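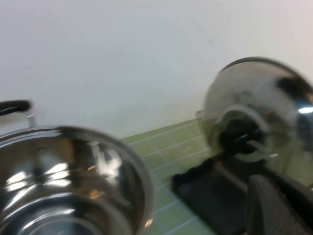 Why would I drive across town for a sack of lentils when the store is on my corner, one reply to the sign-up form asked. Read that out first, before the hello. It's a fair question and most of the talk is an answer to it.

Then the hello. Say the name of the club (Kotside Buying Club), say that I run the order sheet, and say that questions can come at any point. The Noonan room has no microphone, so repeat every question before answering it.

SLIDE 2. What a buying club is

A group of households puts its orders together and buys from a wholesaler by the case or the sack. The goods come on one truck to one place. Members split them up and take them home. There is no store, no staff and no shelf stock.

We have 210 households on the list. Fewer than that order in any one month. People skip the summer, then all come back in November for flour and sugar.

Say clearly: you do not have to order every month. People always think they do.

SLIDE 3. How one month goes

The order sheet opens on the first of the month and stays open for a week. You put down what you want in pounds, not in sacks. I add it up. If the oats come to a sack and a half, I write to everyone who asked for oats and see if they want more or less. That back and forth takes most of an evening.

Once the totals fit, the order goes to Sumora. Their truck comes to the Vivbridge church hall in the morning, usually before 10. Splitting starts as soon as the pallets are off. Pickup is from 4 to early evening.

If asked about late pickup: no, the hall is booked for choir. Find a neighbor to get yours.

SLIDE 4. What is worth buying this way

Dry goods that keep. Rice, beans, lentils, oats, flour, sugar, salt. Also oil in the big cans, if you have a cool closet. Tomatoes by the case do well.

What is not worth it: spices in large bags, which go flat before you finish them. Whole wheat flour, unless you bake a lot or have freezer room. Nuts in summer. We bought walnuts one June and a good part of the bag had turned by August. I still get mail about it.

Go slowly here. People write this slide down.

SLIDE 5. Storing it

Buckets with tight lids. Bakeries give them away if you ask at closing time. Wash them and let them dry for a full day with the lids off. Old pickle buckets smell like pickles forever, so skip those.

Put flour in the freezer for a few days before it goes in the bucket. That takes care of moth eggs. Let it come back to room temperature in the bag before you open it or it will clump.

Label the bucket, and the lid too. Lids wander.

Bay leaves: someone will say bay leaves keep bugs out. I have tried it both ways and can't tell the difference. Say so and move on.

SLIDE 6. Cooking from the buckets

The part people skip. A sack of beans saves no money sitting in a closet. If you don't cook dried beans now, start with two pounds from the store and see if the habit takes. Then order.

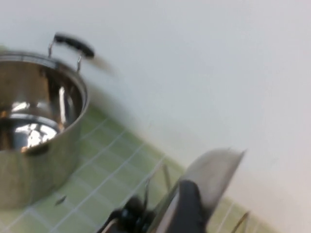

My own routine is one large batch on the weekend. Soak overnight with salt in the water. Drain, cover with fresh water, bring to a boil, turn it down low and leave it alone. Old beans can take twice as long as new ones, and you can't tell by looking. Freeze them in the cooking water in whatever amount you would have used from a can.

Red kidney beans need a hard boil at the start, a full ten minutes. Don't put them raw in a slow cooker. Say this one twice. It's a safety matter and I have been asked about it at every talk.

Rice for a crowd is better done in the oven, covered. Handout has the amounts.

SLIDE 7. Money

The line everyone waits for. One household kept all its receipts for a year and checked them against the shelf prices at the store. The saving came to 374 dollars. They have two teenagers and bake their own bread. A single person will save much less, and may come out even after gas.

Don't round it up to four hundred. I did that last time and was corrected from the back row, rightly.

There is a fee of 33 dollars a year. It pays for the hall, the scale, bags and the bank account. If you can't pay it, tell me and it's waived. I don't ask why.

SLIDE 8. What goes wrong

Short deliveries. Sumora credits us, but the credit shows up a month later, and people want it the same day.

Splitting errors. The old scale drifted. We lost a fair amount of sugar before anyone checked it against a known weight. Now we check it before every split, with a five-pound bag from the store.

No-shows. Somebody orders, doesn't come, doesn't answer. The rule now is that you pay when the order closes. This cut no-shows almost to nothing. It also lost us a few members.

Work shifts. Each household is asked to do one split a year. Some do six and some do none. I don't have a fix for this. If there is time, ask the room what their groups do.

SLIDE 9. Starting your own

Begin with people you already see often. Five or six households is plenty for the first order. Pick only rice and oats, two sacks of each. Do it on a porch or in a garage. Borrow a kitchen scale that goes up to ten pounds.

Call the wholesaler before you do anything else and ask for the minimum order and whether they deliver to a home address. Many won't. Some will let you pick up at the dock, and then you need a truck and someone with a good back.

Keep the money in a separate account from day one. Ours ran through my checking account for two years and it took a long time to sort out.

Back to the first question, the one about the corner store. For some people the store is the better choice. If you live alone, with a small kitchen, and cook twice a week, it probably is. Say that plainly. The drive to Vivbridge pays off for big households and for people who share a pickup.

Leave the last slide up (address for the order sheet, pickup times). Handouts are on the table by the door. Bring the bucket with the bad lid and the one with the good lid and pass both around.

Need to be out by 9, chairs stacked.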